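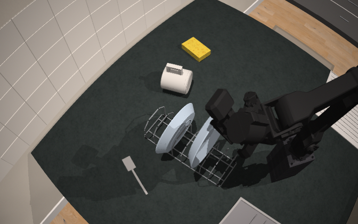 Figure 4. Simulated kitchen counter used for remote-control demonstrations, with two plates standing in the wire rack.

4.2 Collection of Demonstrations

Demonstrations for the dish rack task were recorded in the Nudden simulator by operators at the Cesville site. Each operator moved the arm with a hand-held controller and received 5 practice attempts before recording began. The sponge, the mug and the spatula play no part in the task and serve as distractors. The final set holds 1,231 demonstrations, reviewed by N. Bošković and S. Vlachou.

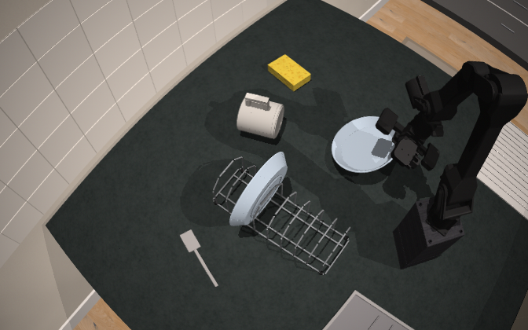
Figure 5. One plate upright in the rack and a second pale blue dish face up on the counter, with the gripper at its right rim.

Contact with the rim proved the hardest part to teach. Operators tended to slow down near the dish – often to a full stop – and these pauses were kept in the data. Joint positions and gripper commands were stored at every control step, and no smoothing was applied. 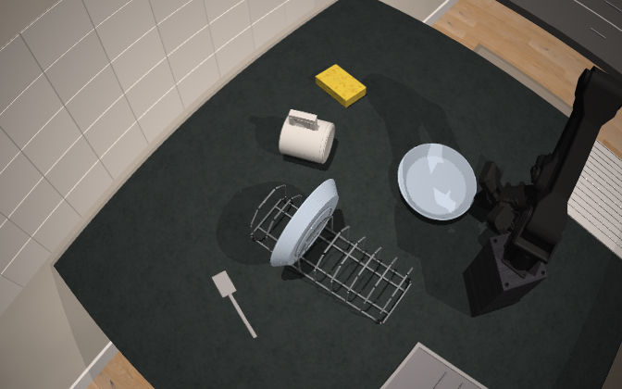
4.3 Policy Training

The policy was trained with the Courtois toolkit for 100 epochs. Settings not listed in this section follow the Trultby baseline.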